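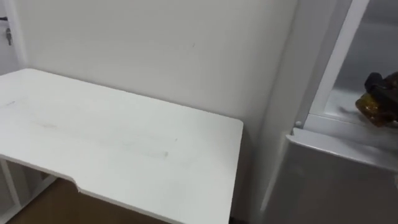
White tabletop, rounded corners, wall behind.

To: Barkeck Eats list
Subject: Re: [barkeck-eats] Pralonik, is the lunch counter still a thing?
Date: 5/19/20

> Does anyone know what is going on with Pralonik? I used to go for
> the lunch counter, where you picked two hot dishes and a soup and
> paid at the end of the line. I walked by last week and the front
> door had paper over it, but the side door on the Drullance Street
> side was open and I could smell onions. The phone number on the old
> menu rings and then drops. Also, is it the same owner as Kashyap
> next door, or do they just share a kitchen? I have heard both.
>
> If it's gone for good, where else do people go for dumplings?

It's open, takeout only, and you order at the side door you saw. The paper is on the front door because the counter room is being used to pack orders. I have picked up from them four times since they came back.

The number on the old menu is dead. The new one is written on the card taped inside the side window. I didn't copy it down, sorry, as I just walk over. They take orders from 11 and stop when the soup runs out, so go before 2 if you want the barley one.

On Kashyap: same owner, one kitchen, two menus. Before March you could sit in either room and order from either side, and the bill came on one slip. Now the two menus are stapled together and you order from both at the same window. The Kashyap side is down to 16 dishes. The lamb with dried lime is gone, and so is anything from the flat grill. The lentils, the eggplant, and the chicken in yogurt are all still there and taste the same to me.

The lunch counter as you knew it is not running. What they have in its place is a box with one hot dish, one cold dish, and a small soup. 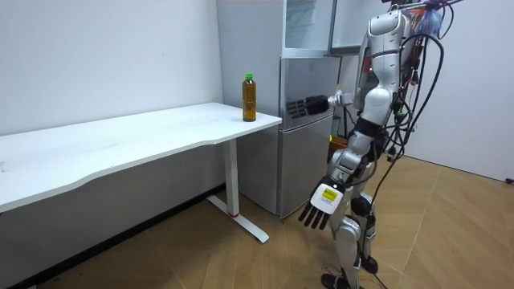
You can't mix the box across the two menus, which I asked about and was told no. The price went up a little from the old two-dish plate, and the portion is about the same once you count the soup. Bread is extra now. Ask for it when you order, or they will assume you don't want it.

For dumplings, they sell them frozen in bags of 19. That is an odd number, but it is what fits in the bag flat. Potato and cheese are always there, cabbage and mushroom sometimes. They need six minutes from the time the water comes back to a boil. The instructions on the bag say 10, and at 10 the potato ones split. Don't thaw them first.

If you want dumplings cooked for you, try the place at 605 Barkeck Avenue, across from the tire shop. The dough is thicker than Pralonik's and they fry them in butter after boiling. I would skip the sweet ones. They do a sour cherry drink by the bottle that goes well with the fried ones, but it's not always in stock.
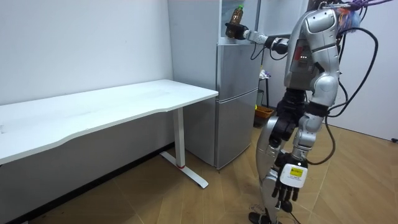 Bottle with a green cap, held up by the refrigerator.

Two other things for anyone going to Pralonik. The lot behind the building is closed, so park on Drullance and walk around. And the window was cash only on my first two visits. On the last two they had a card reader going, but it was slow and the line backed up to the corner, so I would still bring cash.

If someone gets the new phone number, please post it to the list. I'd also like to know if the grill is coming back on the Kashyap side.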